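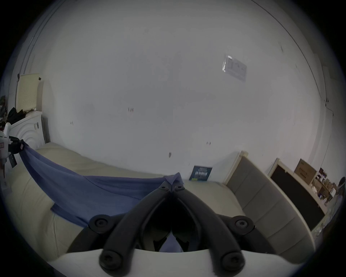

Siriporn Suksawat says the accordion was a mistake. She had gone into Willems, the music shop in Indow, to collect a set of guitar strings for her brother, and came out with a second-hand accordion that had two dead keys and a strap held on with string.

"I'd played piano at school so I thought I'd manage the right hand," she says. "I hadn't thought about the left hand at all. You can't see the buttons. For the first month I just played tunes with no bass."

That was eight years ago. She now plays with the trio Nestitz, alongside a fiddle and a double bass, and they come to the back room at Flemis on July 11, 2026. We met in the café before one of their rehearsals. She had a pot of tea and a toasted teacake and had to leave at five.

Nestitz play dance tunes, mostly, with a few slow songs. They don't have a singer as such. All three of them sing when the tune needs it, and Suksawat usually takes the low part.

"The bass player has the best voice but he forgets the words," she says. "So he gets the choruses. We worked that out quite early."

The set for Flemis has been changing since May. They know 29 tunes well enough to play in public and will get through perhaps half of them. She writes the order out the night before, and it tends to be altered in the van. Waltzes are the problem, she says, as they have too many and people like to sit down for them.

I asked whether the room made a difference. Flemis seats 67, and that is with the chairs close together.

"It does, yes. In a big hall you need microphones, and then the accordion sounds like an organ and you can hear every button clicking. In a room that size we can play without. The fiddle has to hold back a bit on the fast ones, which she doesn't like doing."
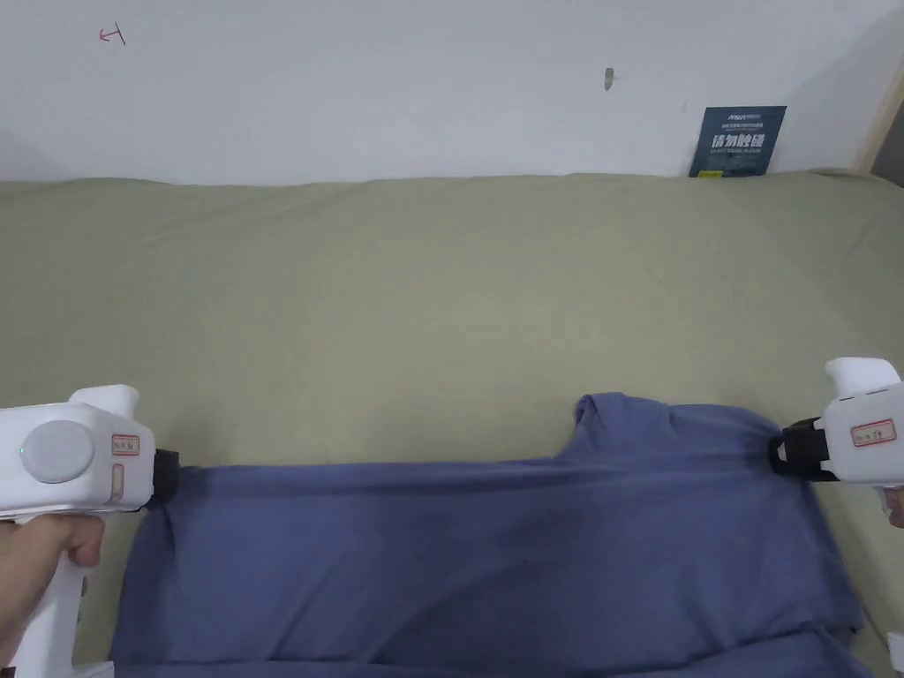

*The blue-grey cloth on the green.*

The instrument she plays now is a different one. The first went back to Willems in part exchange, after the bellows started to leak at one corner and no amount of tape would keep it going. The new one is smaller and lighter, with fewer bass buttons, and she had to rearrange several tunes to suit it.

"I was cross about that for a while. There's one reel where I used to have a lovely run down on the left hand and it isn't there any more. I hum it sometimes. The others have asked me to stop."

There is no record yet. They spent a weekend recording last year and weren't happy with the speed of anything, so it was put away. Suksawat would like to try again in the winter, in one room, with everyone playing together and no going back to fix bits. She thinks they could get six or seven good tunes out of it.

Does she still practise every day? Most days, she says, for half an hour, before work. The neighbours upstairs have been good about it. One of them has started asking for particular tunes.

"He wants the waltzes," she says. "Everyone wants the waltzes."

Nestitz play from eight. Tickets are on sale at the Flemis counter and there will be a few on the door.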